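The Runoff

The county building in Ultbridge kept its heat on until six, and after that the clerks put their coats back on. Nelli Harju had worked four elections there and kept a second sweater in her desk.

By nine the early vote was up on the wall screen. Anoma Sultana led Verena Riedl by 136. By ten the lead was down to four.

"Where's Juntunen?" asked Benedita Bastos. She ran the office and had not sat down since supper.

"Not in yet," Nelli said.

Juntunen was the precinct across the river, 910 registered voters and one bridge. Seija Ruotsalainen had been the judge there since before Nelli was hired. She drove the ballots in herself and she didn't drive fast.

Nelli went out to the hall to call her. Both candidates' people were there, on separate benches. Riedl's nephew was eating crackers out of the sleeve. Sultana's driver had the Grosura Courier open on his knees to the page that had run the week before, the one on jobs and the Plasel site, which both women had promised to fill.

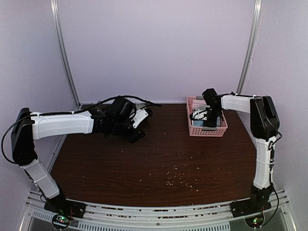 Two robot arms at a wood-grain tabletop. Jobs were the main issue in the mayoral runoff.

"You hear anything?" the driver asked.

"When it's up, it's up," Nelli said.

Seija's phone rang six times and went to the message. Nelli tried again and got the same. She stood by the vending machine and thought about the bridge, and about the sleet that had started around suppertime.

Her own vote was in the early count. She had voted for Riedl, whom she didn't like. Riedl had once returned a form to the counter because the staple was crooked. But Riedl had read the whole water budget and Sultana had read the summary, and Nelli knew this because she had handed each of them their copy and taken the questions afterward. She had told no one, not even her husband, who had a Sultana sign in the yard.

At twenty to eleven the side door opened and Seija came in with the case held against her stomach. Her hat was soaked through. The deputy behind her was carrying her purse.

"They closed the bridge," Seija said. "I went around by Grosura."

"You could have called."

"I was driving."

Benedita checked the seal and read the number out loud, and Nelli read it back from the sheet. They both signed. Then the ballots went through the machine, and it jammed once, and Benedita cleared it with both observers leaning over her shoulders.

Nelli carried the tape to the desk and typed it in. She checked it twice before she pressed the key. On the wall the two numbers changed. Riedl had 3,277. Sultana had nine fewer.

There was some noise from the hall, most of it from one bench. The nephew was on the phone already. Sultana's driver folded his newspaper and asked Benedita how a recount worked, and she gave him the form and told him the deadline.

"Is that close?" Seija asked. She had taken off her shoes and set them on the radiator, which was cold.

"It's close," Nelli said.

She found the second sweater and gave it to her. Then she got out the blank recount schedule and started filling in the names.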